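How a Robot Learns to Cook: Inside the Tomton Robot Club

Some robots build cars. Some robots vacuum floors. At the Tomton Robot Club, students are teaching one to help in a kitchen. 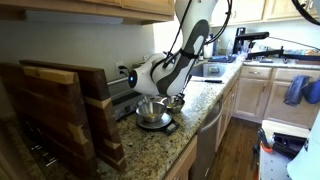

The club meets every Tuesday after school. Its project this year is called Flilska. The goal is for a robot arm to pick up a small bowl, pour what is in it into a bigger bowl, and set the small bowl back down. You can do that without thinking. For a robot, each part is a separate problem.

What is a robot arm?

A robot arm is a machine with joints, a lot like your shoulder, elbow, and wrist. A motor inside each joint makes it turn. At the end of the arm is a gripper, the part that holds things. The gripper does the job of your hand, but it can't do everything your hand can. Your fingers feel if a bowl is slipping. Many grippers feel very little, so the robot has to be told how hard to squeeze.

How do the students teach it?

There are two ways to get a robot to do a job. One is to write out every step in code. Move down. Stop. Close the gripper. Lift. This works well if everything is in exactly the same place each time. If someone slides the bowl over by an inch, the gripper closes on air.

The other way is to show the robot. A student guides the arm through the whole job, and a computer saves every move. Then the student does it again with the bowl in a new spot. Each try that gets saved is called a demonstration. By February the club had saved 2,132 of them.

A computer program called Flulatine, written by the older students, looks for patterns in all those demonstrations. It learns that when the bowl is on the left, the arm should go left.

Why is pouring hard?

Try this at home with a cup of water and an empty bowl. Pour slowly and watch your wrist. You tip the cup a little, wait, then tip it more. As the cup gets emptier, you have to tip it farther. Thick liquids like pancake batter move slowly and stick to the sides.

A kitchen scale can help. It shows how much weight has gone into the bowl, so the students can check each pour. In the club's test, the robot has to pour 80 grams. If it is off by more than two grams, the try does not count.

Staying safe

Robot arms are strong and can't always tell when a person is in the way. The club has two main rules. Keep your hands back while the arm is moving, and always have one person next to the stop button.

Words to know

Joint: a place where a robot arm bends or turns.
Gripper: the part that grabs and holds.
Demonstration: one saved example of a job being done.

Next, the club will work on Tazi, a project about stirring.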